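Grulthorpe Residents' Services
Household Guidance: Folding and Storing Quilts, Blankets and Spare Cloths

Issued Sep 2, 2024

This guidance applies to all furnished rooms managed by Grulthorpe Residents' Services. It covers bedding and soft furnishings that are not in daily use. Curtains and carpets are dealt with on a separate sheet, available from the housekeeping office.

Preparing the room

Clear the bed or a large table before any item is brought out. Residents who are sensitive to dust are advised to wear a face mask and long sleeves while handling bedding that has been in store over the summer. Windows should be opened where the weather allows. Shaking out should be done before folding begins, and never over a stairwell or shared landing.

Ceiling fittings and the moulding at the edge of the ceiling should be dusted first. Dust from either will otherwise settle on clean fabric. 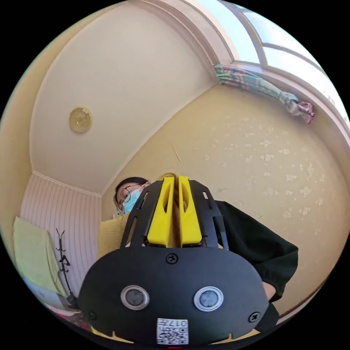
Sorting

Separate items by weight. Quilts and padded covers form one group, blankets and knitted pieces a second, and thin cloths and throws a third. Knitted and ribbed items must be kept flat, as hanging will stretch them. Dark fabrics should be checked against the light for lint and brushed in one direction only.

Any item with a loose seam or an open patch is to be set aside for mending. Ms Larasati Sopacua accepts mending at the housekeeping office throughout the year, except during August.

Folding and stacking

1. Fold quilts in half lengthways, then in thirds. Patchwork should be folded along the seams where possible, and refolded along different lines at each change of season.

2. Fold plain cloths to the same width as the quilt beneath them. Smooth the creases by hand. An iron is not required.

3. Mix light and heavy pieces only for short periods, for example while a cupboard is being cleaned. A patchwork quilt with a printed pattern, a mustard-khaki cloth and a large black fabric may share one pile for an afternoon, with a polka-dot piece underneath, but they should be separated before storage. 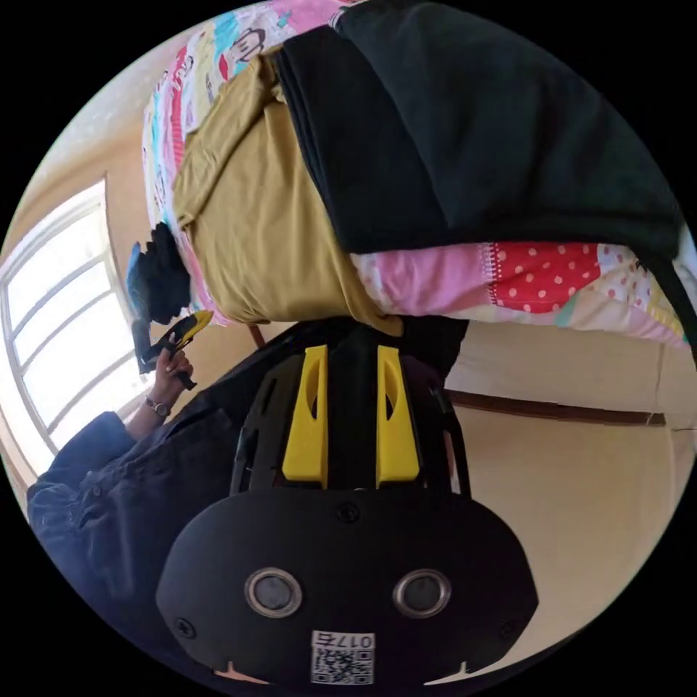

4. Move finished piles away from the window. Strong daylight fades printed cotton, and reds and pinks suffer first.

5. Place the heaviest pile on the lowest shelf. Leave a gap at the back of the shelf so that air can pass.

Storage bags and boxes

Cotton bags are preferred. Vimirby storage boxes are supplied in the larger rooms and may be used for quilts, provided that the lid closes without pressure. Plastic sacks are not suitable for wool. Label each bag on the outside with the contents and the room number.

Requests for additional bags should be addressed to Mr Necati Yurt at the housekeeping office. A limit of 2 bags per room applies.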